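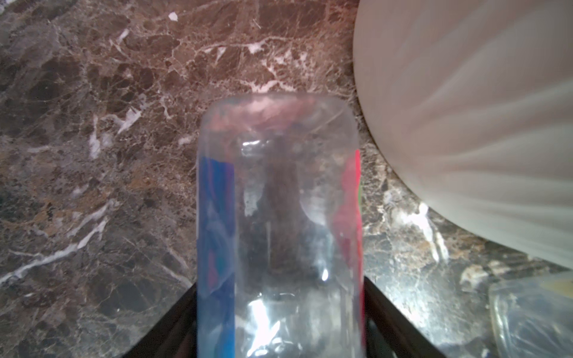 Posted in: Home Builds > Arms and Grippers

Two-arm bottle sorter, grip keeps slipping

sostau_bench
I'm building a two-arm cell in my half of the Bevan workshop. The job is to put empty plastic bottles in a lined wastebasket. Stiff bottles are fine. Crushed ones squirt out of the fingers when they close, mostly when the fingers come down on the round base end. The fingers are the plain black Clerby ones, smooth inside. I've lowered the closing force twice and it made things worse. Control loop is at 50 Hz. Total spend so far is $2455, so I would like to avoid buying new grippers.

tinsnip
Put something soft on the inside faces. Bike inner tube and contact cement will do. Lower force on smooth plastic is the wrong direction.

gearlash
I disagree. Rubber helps a bit, but a dented bottle has no flat sides to hold. Pick it nearer the neck, where it keeps its shape. Do you pick with both arms or one?

sostau_bench
One at a time. Whichever arm is closer takes the bottle and the other one waits low.

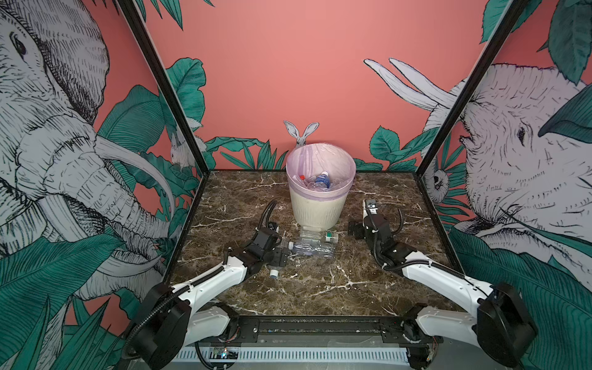
The basket stays in the middle so both arms have a similar reach. I also get a problem with bottles that lie right against the base of it. The wrist wants to come in at a slant and there isn't much space.

tinsnip
Move the basket back a few inches then. You have the arms on the front rail, so nothing is gained by having it that close.

gearlash
Moving it back costs reach at the drop. I'd use the second arm to pull the bottle away from the base first. My Tolletell code has a drag move you can copy. It's slow, though.

ohmward
Is the marble pattern giving your vision any trouble? Clear plastic on brown with white veins would drive mine crazy. I'd cover it with plain gray card.

sostau_bench
Some trouble, yes. Labels help. Bare bottles get missed more. I'd like to keep the top as it is for now.
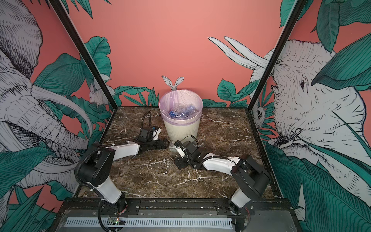 I logged 1251 picks in February and 149 were drops. I didn't split them by crushed and stiff, so I can't say which fix matters most. Inner tube goes on tonight, left gripper only, and I'll leave the right one bare to compare.

ohmward
Swap sides halfway through or you'll be comparing arms instead of rubber.

gearlash
Agree with that. And log the pick point as well.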